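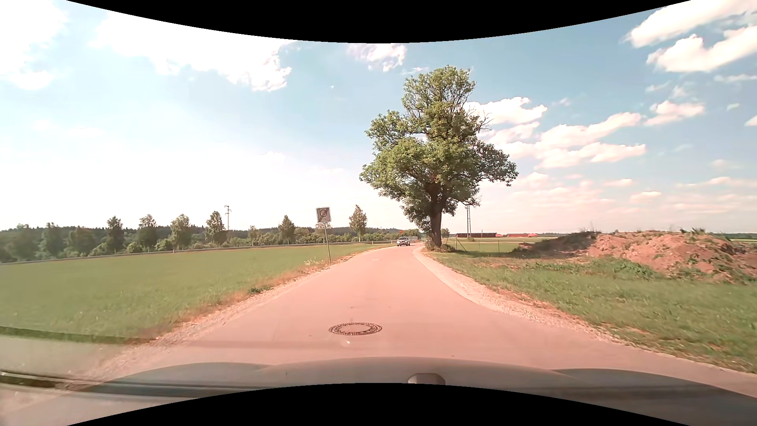
Murkia is a two-person project that tests whether machines can take over routine chores, in the house and on the shop floor. Lorraine Cosgrove runs the trials and Leonie Lindemann keeps the logs. This gallery covers the outdoor section, where the chore is the supply run: getting parts and groceries from one door to another by road. A narrow road with no centre line is a harder case than a warehouse aisle. The planner has to work out its own half of the surface, keep off the gravel shoulders and allow for a car coming the other way out of a bend. A manhole cover in the lane should be classed as flat and driven past without braking.

Results so far, Sornside route
The Vernavix planner was given 138 recorded stretches of minor road and asked for a line and a speed on each. It gave a usable answer on 72. On 38 it chose to stop where a person would have carried on. The rest are still being marked.

Indoor work, for comparison
Pyo, our shelf-stacking unit, does better with boxes than with bags. It needs a person to reset it every 2 hours, so we do not yet count it as saving labour.

Next update
The remaining stretches will be marked by March. Unloading at the door is still done by hand, and no trial of it is planned before then.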